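Sima bench gripper station for shop-floor chores

Product page, Tirkach workshop automation. Text last revised Jun 27, 2021.

What is Sima

Sima is a bench station for small repair shops and refurbishing rooms. It consists of one arm mount, one two-finger gripper with a small wrist camera, a work mat and the control box. You bring your own arm, or you order the station complete with the Rirkau arm, which we have used in our own shop since the first version.

Many customers write to us with the same question: can a machine do our boring chores yet? They ask about folding the cleaning cloths, emptying the dishwasher in the staff kitchen, sorting screws, opening computers. We prefer to answer this on the product page, before you spend money. The answer is different for each chore, so please read the list below with patience.

What it can do today

Sorting of rigid parts. If the parts lie apart from each other on the mat, Sima picks them and puts them in trays. It works well with brackets, heatsinks, drive cages and plastic covers. When parts lie in a heap, the station will ask for help more often, and a person must spread them with the hand.

Moving trays. Full trays up to the weight limit of your arm can be moved from the mat to a shelf at the same height. Higher shelves need a second mount, which we do not sell at the moment.

Wiping of flat surfaces. With the cloth holder (ordered separately) the station wipes a bench top or a side panel. It does not see grease very well, so it wipes everything the same number of times.

Pressing and holding. Sima can hold a part while you work on it with two hands. In our shop this is the function people like most, although we did not plan it as a main function. Our technicians say it is like a patient colleague who does not talk.

What it can do with supervision

Work inside a computer case is the chore we are asked about the most, and here we must be careful. A mainboard is a hard place for a gripper. Metal parts are shiny and confuse the camera, the cables do not stay where you leave them, and the space between the processor socket and the memory slots is small. The fingers can reach most places on a full-size board, but reaching a place and doing something useful there are two different things.

At present we allow these tasks on a board, with a person standing next to the station: approach to the socket area, light pushing on a lever or a latch, removing a memory module that is already released, and lifting a loose cover. Please use only boards you can afford to lose during the first weeks. We had 30 practice boards when we started, and we have needed them.

What it cannot do

Thin cables. Finding the end of a soft cable, turning it the right way and plugging it in is still too difficult. Sometimes it succeeds, but sometimes is not enough for a product page.

Putting a processor in a socket. We do not support this and the warranty does not cover it. The pins are too delicate for the force control we have now.

Laundry, dishes and other household work. We tested the station in a home kitchen in November. It picked up cups when they stood free on the table. Wet plates and folded towels were a failure. If you need help at home, we recommend you to wait – from us or from somebody else, the machines will become better, but today you would lose more time than you win.

Fingers and wrist

The gripper is made of matte black plates and links, joined with hex-socket screws that you can reach with a normal key. We chose open links and not a closed cover, so you can see when a screw becomes loose or when dust collects in a joint. Clean with dry air. Do not oil the joints.

The camera sits at the wrist and looks along the fingers toward the work. This has a good side and a bad side. The good side is that it sees the contact point from near. The bad side is that the gripper itself takes a big part of the view, and behind it there is an area the software must remember from the previous moment. For work on boards we advise a second camera above the mat (not included).
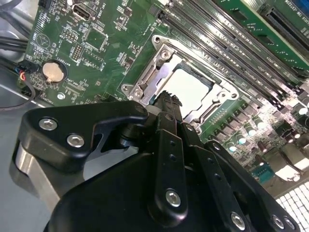 Gripper at the processor socket of a green mainboard, wrist camera view. The four memory slots run behind the socket.

Light is more important than most buyers expect. A retention bracket of polished metal and the pale square inside it can reflect so strongly that the software loses the edges. Put your lamp to the side, with a diffuser if possible, and avoid a lamp directly above the socket. Also tie the cables to the case wall before you begin.

Technical notes

Fingers: two, exchangeable
Gripper weight with camera: 300 g
Mat: gray, antistatic, can be washed by hand
Control box: fanless, wall or table mounting
Software: Flolgate, included, one license for each station
Order number, station without arm: 121
Arm: Rirkau, or your own arm with our adapter plate

The Flolgate software records every attempt and shows you where the station asked for help. You can teach a new chore by guiding the arm with your hand. Expect around 4 hours until a simple sorting chore runs without much attention. A chore on a mainboard takes longer, and we can not promise a number.

Before you order

Please send us a short description of your chore and, if you can, some photos of the parts and of the bench. We will write back if we believe Sima can do it, if it can do it with a person nearby, or if you should keep doing it by hand. If the answer is the last one, we will keep your request and inform you when the software has changed in this point.

The adapter plate is delivered with the screws for the Rirkau mounting pattern. For other arms, write the model name in the order form.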